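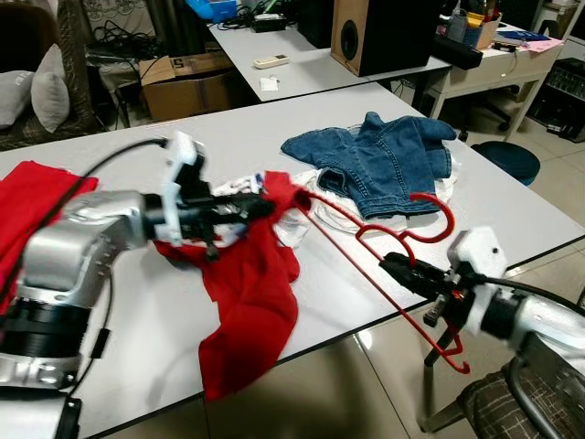 I signed up for a clinical trial the winter my second round of chemo stopped doing its job, and the first thing I learned is that a trial is mostly paperwork and parking. The cancer center in Stendden had a study open for people with my kind of breast cancer, a pill plus an infusion, and my oncologist at Drullstead thought I might fit. So I started packing a bag the night before each visit, and laundry became the center of my life: something red hanging off the table and something white bunched up behind it, and a denim jacket folded flat in the middle because infusion rooms are freezing and that jacket has sleeves I can shove up past a port line in two seconds.

The consent form ran 18 pages. I read it twice at the kitchen counter and once out loud to my sister over the phone (she kept stopping me to look things up, bless her). Phase 2, I found out, means they already have a dose they think people can handle and now they want to see if the tumors shrink. I had somehow pictured sugar pills. There weren't any in my study - everybody got the real drugs, and everybody knew it.

Then came screening. Blood, a heart scan, a fresh biopsy, more blood. It took 16 days and I was grumpy for all of them. You can't start anything else while you wait, and you lie there at 4 in the morning wondering what your cells are up to!

My cousin drove me from Cordero for the first infusion, through Harero to pick up sandwiches, and we sat in the chairs by the window and argued about a crossword. The side effects showed up in week two. Sore hands, a rash on my neck, blood pressure that made the nurse take it again. They lowered my pill dose and the hands got better. The rash kind of came and went.

If you're thinking about one of these, ask who pays for what before you sign. The drugs were covered. The extra scans were covered too, but gas and the hotel weren't, and I was out 700 dollars before I heard there was a travel fund and you just had to ask the study coordinator for the form. Ask for the form.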